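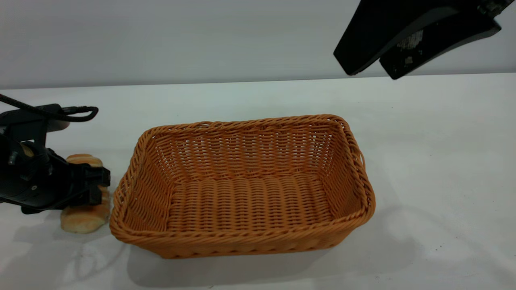 *Figure 1. Basket B (woven, synthetic rattan) on the white table, with a bread roll at its left end.*

# Bread Basket Loading and Crumb Retention: Comparison of Three Table Baskets

Yuzuki Sekiguchi
Materials and Household Products, term project
July 29, 2022

## 1. Purpose

The project compared three baskets used for serving bread rolls at a table. Two things were of interest: how many rolls each basket holds before one slides off the pile, and how much crumb stays in the basket after the rolls are taken out. A third point, ease of cleaning, was added in May after the first trial run.

## 2. Baskets

| Label | Source | Type | Floor |
|---|---|---|---|
| A | Didideo | Sheet metal, straight walls | Smooth |
| B | Cumo | Synthetic rattan, sloped walls | Ribbed weave |
| C | Meinecke | Cotton cloth over wire | Soft, slightly sagging |

Basket B is the one in Figure 1. It is rectangular, with a thick rolled rim made of twisted strands. The rim is not perfectly straight: it is slightly wavy on one long side and at the corners. At one end the rim rises in a loop that can be used as a simple handle. The far wall has small gaps between the strands, and these gaps matter for the crumb results in Section 5.

## 3. Rolls

All rolls were elongated white rolls from the Wesa bakery counter, bought on the morning of each trial. Crust condition varied between batches. Rolls with a deep split along the top shed more crumb than rolls with a closed crust, so each batch was sorted and the split rolls were divided evenly among the baskets. Rolls that were crushed in the bag were left out.

## 4. Method

### 4.1 Loading

1. Place the basket on the table with its long sides running left to right.
2. Lay the first row of rolls across the short direction of the floor.
3. Add further rolls one at a time, working from left to right.
4. Stop when a roll leaves the basket or rests on the table. That roll is not counted.

Each basket was loaded 20 times. The order of the baskets was changed after every round.

### 4.2 Crumb retention

The basket was weighed empty, loaded with a fixed set of rolls, left for one hour, and unloaded by hand. It was then weighed again without being tipped or shaken. Crumbs on the table were brushed onto paper and weighed separately. Retention is the mass left in the basket divided by the total crumb mass.

### 4.3 Cleaning

The basket was turned upside down, tapped three times on the rim, and weighed once more. No water was used. Basket C was tested with the cloth in place.

## 5. Results

Basket A held the fewest rolls. The straight walls kept the bottom row tight, but the smooth floor let the rolls shift as soon as a second layer was added. Basket B held the most in nearly every round. Its sloped walls leave more room at the top than at the floor, and the ribs kept the bottom row in place. Basket C fell between the two and gave the widest spread, since the floor sagged by a different amount each time.

Total crumb mass collected over all trials was 302 g. Mean retention was almost 100 percent for Basket A, where crumbs had no way out except over the walls. Basket B lost 32 percent of its crumbs to the table. Most of this was found along the walls and very little under the floor, which suggests that the wall gaps are the main path.

In the tapping test Basket A came clean at once. Basket B kept fine crumbs in the grooves of the floor weave -- a dry pastry brush removed them, but only when moved along the grooves. Brushing across them pushed the crumbs deeper. Basket C had to have its cloth taken off and shaken outdoors.

## 6. Sources of error

- The scale reads to 1 g. Crumb masses from a single trial were often close to this limit, so single-trial values were not compared.
- Loading was done by one person, and placement likely became more careful over time. Changing the basket order reduces this effect but does not remove it.
- The baskets do not have the same floor area. Roll counts were not corrected for area in this version of the report.

## 7. Further work

The loading test should be repeated with round rolls, which are expected to do worse on the smooth floor. A paper liner cut to the floor of Basket B should also be tried. A first liner was cut too wide and rode up the sloped walls, and the two rounds done with it were dropped from the data.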